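Automation in a Working Kitchen: Effects on Staff Roles at Pleren Catering
Project report, Work and Organisation module
Authors: Hiba Salameh, Jad Hamdan
Supervisor: Iestyn Ruddock
Submitted 19 Jun 2023

This website uses cookies to improve your visit. By continuing to browse you accept our use of cookies. Accept / Manage settings

1. Purpose

This report examines what changes for kitchen staff when part of their preparation work is passed to a two-armed robot. It was carried out at Pleren, a catering firm which employs 27 people and supplies lunches to offices and training centres. The firm began a trial of the Vonum station in April. The authors interviewed five members of staff and observed the station in use.

2. Background

Pleren prepares 1,000 meals on an ordinary working day and has set itself a target of 2,000. Before the trial, each cook laid out tools and ingredients at the start of a shift and returned them at the end. Management regarded this as the part of the day most suited to automation. The cooks did not all agree. Several described laying out as the time when they planned their work and spoke to the previous shift.

3. The task observed

The station is being taught to handle the tools and bottles that cooks use most often. Staff choose the items, decide where each belongs and stop the arms when something is out of place. The arms work at a counter with a fixed utensil holder, and the items stand within reach of the grippers.

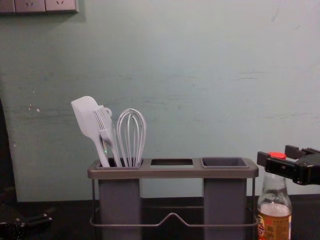
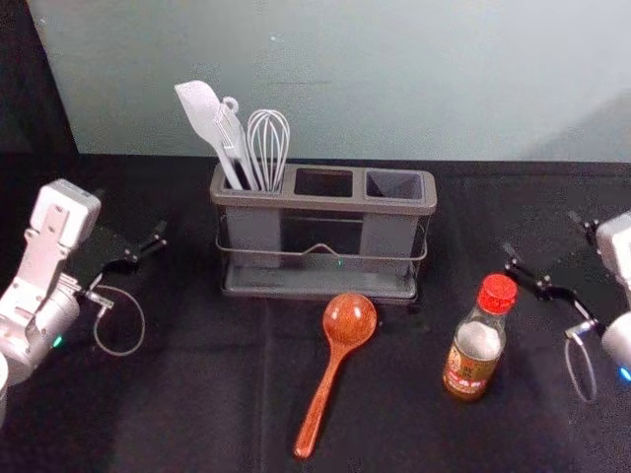

Figures 1 and 2. The Vonum station at Pleren: three-part utensil holder, red-capped bottle and grippers.

4. Findings

4.1 Changes in duties. Walid Harb, a senior cook, now spends the first part of his shift at the station. His duties include checking positions, restarting a task and keeping a written log. None of these appears in his job description, and he received no change in grade during the trial.

4.2 Skill and judgement. Staff reported that the robot required them to agree on matters previously left to habit. Whether the whisk and the spatula should share a compartment was discussed at two shift meetings. Newer employees found the resulting rules helpful. Longer-serving employees felt that they had lost some freedom to arrange their own place of work.

4.3 Contact between shifts. The shared layout reduced the need for a spoken handover. Two of those interviewed regretted this and said that small problems, such as a late delivery, were now passed on less reliably.

4.4 Job security. No posts were removed during the trial. The kitchen manager, Shadi Hijazi, stated that the firm intends to meet its new target with the present staff. The cooks had not been given this assurance in writing.

5. Recommendations

Pleren should add station duties to the relevant job descriptions and review pay accordingly. A short spoken handover should be kept in the rota. Cooks should be consulted before any further task is given to the station, and the firm's position on staffing should be set out in writing before the trial is extended.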